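Jendbridge Stemix Herb Vaporizer, Reviewed Listing
Dry flower only. Sold to adults 21 and over where state law allows.
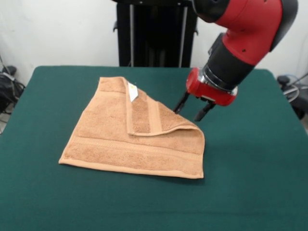

Tan terry towel with woven bands, partly folded over

Item 2551 in our catalog
Last updated Dec 12, 2021
Listing written by Ermanno Marras

Every vaporizer maker says its heater is gentle, its flavor is pure and its battery lasts all day. We sell a lot of these things and we have stopped repeating those lines. What follows is what we know about the Stemix after having the shop unit in use since May, and what we only have the maker's word for.

What it is

The Stemix is a handheld vaporizer for ground cannabis flower. It does not take oil, wax or cartridges. Jendbridge calls it a "whole plant experience device." It's a small oven with a mouthpiece.

The heating

There are 2 heat settings, low and high. The maker talks about a "smart curve" between them. We couldn't find it. Low gives thin vapor that tastes of the flower. High gives thicker vapor that tastes of toast by the end of the bowl. If you like to pick an exact temperature, look at something else, such as the Plollport in our desktop section - though that one costs more and has to stay plugged in.

The battery

Jendbridge rates the battery for 500 charges. We have no way to check that, and neither do you until the warranty is over. The battery is sealed, so when it goes, the whole unit goes. Ask yourself whether you would buy a flashlight built that way.

The claims on the box

The box says "cleaner," with nothing after it. Cleaner than what? It also says the vapor is "wellness grade." There is no such grade that we know of. We asked Jendbridge for test results and got a brochure. We make no health claims for this product, and we would be careful with any store that does.

The box also says "odor free." Your neighbors may disagree. It smells less than a joint does, and the smell doesn't seem to hang in the curtains as long. That is as far as we will go.

Specs

Weight: 157 grams
Heat settings: 2
Charging: USB-C, cable included, wall plug not included
Warranty: one year, heater and battery
Colors: black, gray

In the box

Stemix vaporizer
Charging cable
Cleaning brush
Two spare screens
Manual (small print, and badly translated in the cleaning section)

Cleaning

Let it cool, brush out the oven, and pull the screen before it clogs. Soak the mouthpiece in rubbing alcohol, rinse it well and let it dry all the way. The manual says to do this monthly. With daily use, weekly is closer to the truth.

Works with

The Caputo two-piece grinder gives a medium grind that suits this oven. A fine powder gets through the screen and into your mouth. We sell the Caputo too, so weigh that advice as you like. Any decent grinder will do.

A second opinion

Osvaldo Bianchini on our repair bench likes the Stemix more than I do. He says the mouthpiece comes apart without tools and the screens are a common size. Both fair points. He still wouldn't pay full price for it, and we mark it down a few times a year.

Returns

Unopened units can come back within 30 days. Once it has had flower in it, we can only take it back under warranty. Keep your receipt - the maker asks for it every time.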